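Ovis Season Three: Registration, Rules and the New Petport Exchange

Registration for the third season of Ovis opens on 26th August.
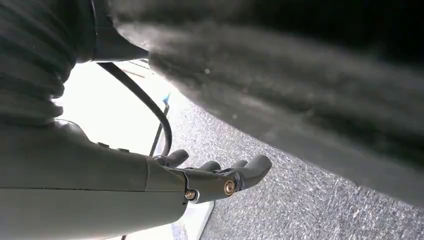
One reader has already written in to object that three seasons is too many for a browser game of this size, and that the developers at Mundoditz should have repaired the wool market before adding anything new. The objection is a fair one, and it has been raised on this blog before. The market was slow throughout the last season, and players who joined late found that prices had settled at a level they could not reach.

The season notes do address the matter, although briefly. Each new flock will begin with 299 coins, and no account may list more than 5 items on the market at one time. The second rule is the more important of the two. Last season a small number of established accounts filled the listings with low-grade fleece, and newer players had to search through several pages before finding anything of use.

The principal addition is Petport, an exchange through which animals may be moved between servers. Until now, a player who changed servers was required to leave the entire flock behind. Under the new arrangement, up to three animals may travel with the account, provided that each has completed a full grazing cycle. Named animals keep their names. Ribbons won at seasonal fairs are also kept, but pasture bonuses are not, and players are advised to spend these before submitting a transfer request.

Transfers to the Parisi server will remain closed until November. Parisi has held the largest population since the first season, and the notes state that its land register must be cleared of inactive farms before new arrivals can be accepted. Players already registered there are not affected – their farms, barns and fences will carry over without any action on their part.

Some questions remain open. The notes do not say whether a transferred ram counts toward the breeding limit on the new server, and the help pages still describe the old limit. I have submitted an inquiry through the support form and will amend this post when a reply is received.

Readers who intend to join the blog's own guild should apply under the tag OVIS 969, as before. Members of last season's guild must apply again – the roster does not carry over. Applications should state the preferred server and the hours at which the player is usually available for fairs.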